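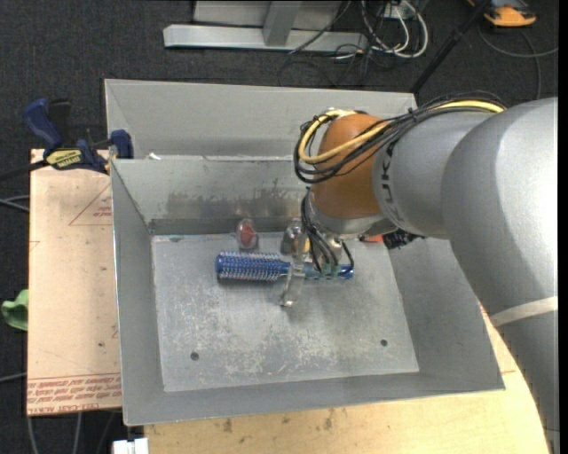 The blue round hairbrush, about to have its moment.

Search this blog Enter keyword Go

4 min read

I have now spent eight working days with the Kasmont picking kit, and I have opinions, most of which I have already shared with my husband Sushil, who did not ask for them.

Some background for anyone who wandered in looking for recipes. I do small-order packing for a mail-order shop in Narketport. We sell bathroom odds and ends, combs, brushes, little things in clear packets. In April the owner, Geetha Palaniappan, asked me to find out whether a robot could take things out of one bin and put them in another. Kasmont will lend you the gripper, the software and a support person for a trial fee of $2,000, which comes off the price if you buy. You supply the arm, the bins and the patience.

The gripper has see-through fingers that look like something you'd be handed at the dentist. I didn't expect to like them, but they're gentle. A hairbrush is a mean test, too. One end is fat and covered in bristles, the other end is a smooth handle, and the whole thing wants to roll. Kasmont's software usually goes for the handle, same as I would.

Small clear packets are another matter. The software seems to regard them as a rumor. I ran 100 picks with mixed items and it missed 40 of them, and nearly all the misses were packets. Rasa Rimkutė, our support person, told me very kindly that shiny wrapping on a shiny floor is hard on the vision side. Our bins are bare gray metal, scratched to bits. She suggested a matte liner. The liner is sold separately – of course it is.

Other complaints, in no order. The manual has a whole chapter on choosing a mounting plate and one paragraph on what to do when the thing stops. The wiring is a mess of loops and the cable clips in the box were too small for ours. The emergency stop works very well, which I know because I leaned on it with my elbow twice.

I also looked at the Mola kit, which costs less and uses suction. Dinesh Pathak at Grewal has one and swears by it for boxes. I asked him how it does with hairbrushes and he changed the subject to boxes.

So would I buy the Kasmont? For brushes, combs and anything with a handle, yes, and I've told Geetha so. For the packets I'd want to see the liner first, and I'd want somebody else to pay for it. Rasa is sending one over on loan, so I'll run the same 100 picks again and post the numbers.

– Anju Nishad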